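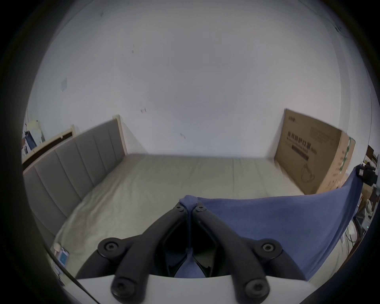

Greifer des Bretier beim Fassen eines blauen Stoffs

Der Bretier ist ein handgeführtes Greiferpaar des Herstellers Camness, mit dem Handgriffe an Textilien für das Anlernen von Robotern vorgeführt werden. Jeder Greifer hat ein weißes Gehäuse und schwarze Backen — ein Roboterarm ist für die Vorführung nicht nötig.
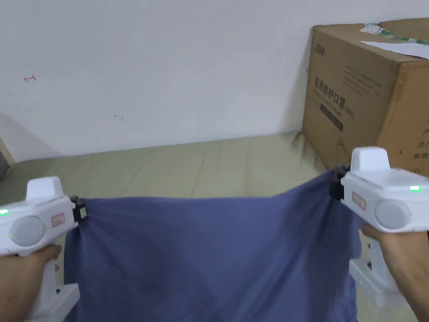 Lieferumfang

Der Satz enthält 2 Greifer und ein Ladegerät. Erhältlich ist er seit Februar, auch zur Miete über Pešek. 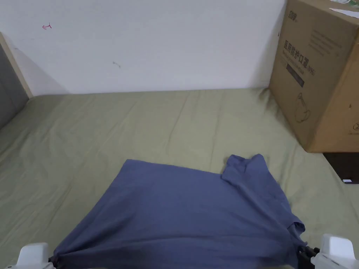

Ljubica Kovačević hält die Einarbeitung für kurz, bemängelt aber das Gewicht bei längeren Sitzungen. Sorin Golob hätte sich eine Ausführung für kleinere Hände gewünscht.

Der Mietpreis beträgt 79 Euro pro Tag,

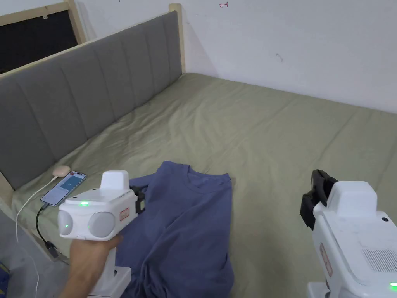

die Kaution wird gesondert berechnet. Ersatzbacken liefert Nunwood.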